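台式机清灰记：一个下午，把用了好几年的机器收拾干净

家里的台式机一到夏天就呼呼地响，很多朋友第一反应是“该换新的了”。我自己也这么想过，后来养成了每年十二月清一次灰的习惯，机器就这么一年一年用了下来。这篇教程写得有点长，您泡杯茶慢慢看，看完再动手也不迟。里面讲的都是普通的品牌机和自己攒的机器，笔记本拆起来是另外一套路数，我以后单独写一篇。

先说说什么样的机器该清。开机十来分钟风扇就提速，打开几个网页就像要起飞；机箱侧面的进风孔上能看见一层灰色的绒毛；夜里安静的时候能听见“哒哒哒”的细碎声音，那多半是灰结成团蹭到了扇叶，也可能是哪根线松了搭在风扇上。家里有猫有狗的，或者机箱直接放在地毯上的，半年看一次比较稳妥。我住在 Iltthorpe 那阵子，楼下就是面包房，灰里头总带点油，黏糊糊的，一年两次都嫌少。

要准备的东西

十字螺丝刀一把，中号，头上带点磁性的最好，可磁性不用太强，能吸住螺丝不掉就行。

软毛刷两把，一把宽一点，一把窄一点。我用的是画水彩剩下的羊毛刷，洗干净晾透了再用。化妆刷也很好使，就是别拿家里人正在用的那把，我犯过这个错误，挨了一晚上的念叨。

手捏的皮老虎（气吹）一个。罐装压缩空气当然也可以，用的时候罐子要竖直拿，一歪就会喷出液体来。电动吹尘机劲儿大，吹得痛快，可是一定要拿到阳台或者院子里去吹，不然灰全落到您的窗帘上。

无水酒精一小瓶，棉签一包，不掉毛的擦布两三块。导热硅脂一支，只有打算拆散热器的朋友才需要，第一次清灰可以先不买。

还要一个装螺丝的小盒子。我用的是装药片的分格盒，一格放侧板螺丝，一格放硬盘螺丝，再一格放那些“一时想不起来是哪儿的”。最后这一格，希望您收工的时候是空的。

小小的一摊东西，算下来没花多少钱。我那支硅脂是在 Clallstead 的旧货市集上顺手买的，用到现在还剩大半管。

第一步：关机、断电、放电

正常关机，把电源背面的开关拨到“O”，再拔掉电源线。接着把显示器线、网线、键盘鼠标都拔下来。拔之前用手机把机箱背面拍一张照片，不管您觉得自己记性多好，都拍一张。线都拔完以后，按住机箱的开机键十秒钟，让电容里剩下的电走掉。有的机器这时候风扇会轻轻转一下，别害怕，正常的。

然后说静电。冬天穿毛衣的朋友请先换一件棉的，动手之前摸一摸没上漆的金属，暖气管子也行。有防静电手环就戴上，夹子夹在机箱的金属架子上。没有手环也能干，就是要勤摸一摸金属，每次离开桌子再回来，都重新摸一下。

电源盒子本身千万不要拆。里面的电容断了电还能存着不小的电量，灰从外面的格栅往外吹一吹就够了。这一条我在哪篇文章里都要唠叨一遍，请多包涵。

第二步：找个合适的地方，把机箱放倒

地方要亮，要平，四面都够得着。餐桌就很好，铺一块旧床单或者几张报纸，别铺毛巾，毛巾爱掉毛。椅子最好撤开，站着干活反而不累腰。光线不够就戴个头灯，手机手电筒也凑合，就是得腾出一只手来。

侧板一般是背后两颗螺丝，有些是一个扳手或者一个按钮，拉一下往后一滑就下来了。如果滑不动，先看看是不是还有一颗藏着的螺丝没拧，别使蛮劲。拆下来的侧板立在墙边，离脚远一点，我的大脚趾可以作证，那块铁皮的边挺厉害的。
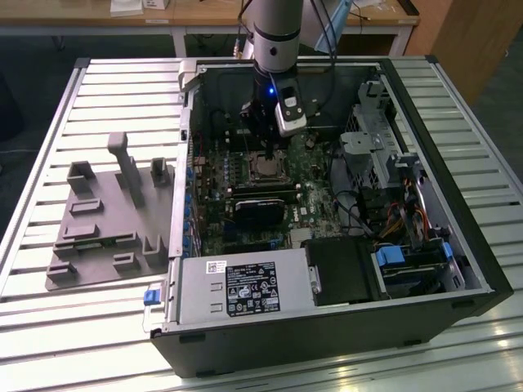 机箱开口朝上以后，先别急着刷，花五分钟认认里面都有什么。这一步看着耽误工夫，可是认熟了，后面手就不会乱。最大的一块电路板是主板，别的东西差不多都插在它上面或者用线连着它。像照片里这样平躺着的机箱，处理器在主板靠中间的位置，一圈金属扣具围着那个银色的顶盖，黑色的显卡横插在它下方，找到这两样，其余的就好认了。平常处理器上头都压着散热器和风扇，您打开机箱多半看不到银色的顶盖，只有把散热器取下来才会露面。内存条是细长的几条，两头或者一头有小卡扣；电源是角落里那个铁盒子，一大把线从里面出来。认完了再拍两张照片，一张全景，一张专门拍线是怎么走的。

第三步：从上风口开始清

顺序是有讲究的：先大块，后角落；先吹，后刷，再吹。一上来就刷，会把灰压进缝里去。

用皮老虎对着主板斜着吹，从一边往另一边赶，别对着一个地方直冲。碰到风扇，先用手指轻轻按住扇叶再吹。不按住的话，扇叶会被吹得飞转，轴承吃不消。我的老邻居 Bohdan Hrytsenko 就特别喜欢听那个嗖嗖的声音，结果吹坏了一个机箱风扇，换新的以后倒是学乖了。

吹过一遍以后上刷子。扇叶一片一片地刷，正面刷完刷背面。散热片的缝隙用窄刷子顺着片的方向走，横着刷容易把薄片刷弯。如果灰已经结成了毡子一样的一层，拿镊子揭下来，揭的时候还挺有成就感的！

带油的灰刷不掉，用棉签蘸一点点酒精，挤到不滴为止，慢慢擦扇叶。电路板上能不擦就不擦，实在要擦也要轻，擦完晾足时间。湿巾、清洁剂、水，这些都不要用。

防尘网是最省心的一块，拆下来拿到水龙头下冲，背面朝水，把灰往外顶。冲完甩一甩，放在通风的地方，等到摸着完全干了再装回去。别用吹风机热风吹，塑料框子会变形。

至于家用吸尘器，我知道很多人都用，我也用过。塑料吸头跟灰尘摩擦容易起静电，所以请让吸头离板子远一些，只拿它来接住刷子扫起来的灰。

第四步：内存和显卡，要不要拔

机器一切正常的话，第一次清灰可以不拔，原地吹干净就好。要是平时有偶尔黑屏、开机要按两次这一类毛病，那就拔下来看看。

内存条掰开卡扣就会弹起来一点，捏着两头垂直往上提，手别碰金手指。金手指发暗，拿白橡皮轻轻擦几下，把橡皮屑吹干净。插回去的时候对准缺口，两个大拇指同时往下按，听到“咔”的一声才算到位。

显卡麻烦一点。先拧掉固定挡板的螺丝，有供电线的先拔供电线，捏住卡扣再拔，不要拽线。插槽尾部还有一个小卡扣，要一边按着它一边往外提。很多人就是忘了这个小卡扣，越拔不动越使劲，最后连插槽都伤了。

第五步：换硅脂（不急的朋友可以跳过）

机器用了三四年以上，清完灰温度还是高，才需要动这一步。拆散热器之前，最好让机器先开一会儿，硅脂温热的时候软一些，然后关机断电，从头放一遍电再来。螺丝按对角线松，每颗先松两圈，轮着来。取的时候轻轻左右拧一拧，感觉松动了再往上抬，硬拔有可能把处理器一起带出来。

旧硅脂用擦布蘸酒精擦，从外往里收，擦到顶盖发亮。新硅脂挤绿豆那么大一粒，放在正中间，压上散热器它自己会摊开。我头一回挤了半管，从四边溢出来，收拾了一个多钟头……少一点真的没关系。装回去的时候同样按对角线上螺丝，风扇的供电线记得插。

第六步：装回去之前再看一眼

先数一数小盒子里的螺丝，再拿手机照片对一遍线。有没有线垂在风扇旁边？有的话用扎带束一下，尼龙扎带剪口要修平，不然下次伸手进去会划一道。防尘网装好，侧板先别上螺丝，只是合上。

接好电源和显示器，开机。听一听声音，看一看风扇是不是都在转。如果开机没画面，十有八九是内存没插到底，断电，重新按一遍。确认没问题了，再把侧板螺丝拧上，把机箱搬回原来的地方。背面离墙留出一个手掌的宽度，下面垫高一点，来年的灰会少很多。

几位读者问过的问题

Hilde Cuypers 来信问，清灰以后风扇声音反而大了是怎么回事。先看看风扇的线是不是插错了口，有的插口不调速，插上去就是全速转。再看看侧板是不是没卡严，铁皮跟着震，声音会大不少。

Stepan Pavliuk 问能不能请店里代劳。当然可以，只是送去之前请把重要的文件备份一份，自己清灰也一样，备份总归是好的。

还有朋友问过了保修期没有会不会有影响。各家规定不一样，开箱之前看一眼侧板接缝有没有贴标签，拿不准就先打电话问问客服。

笔记本那篇我正在写，卡在键盘排线那一节上了，手边的这台还拆着呢。写好了就放上来，您要是有什么特别想看的型号，在下面留个言就行。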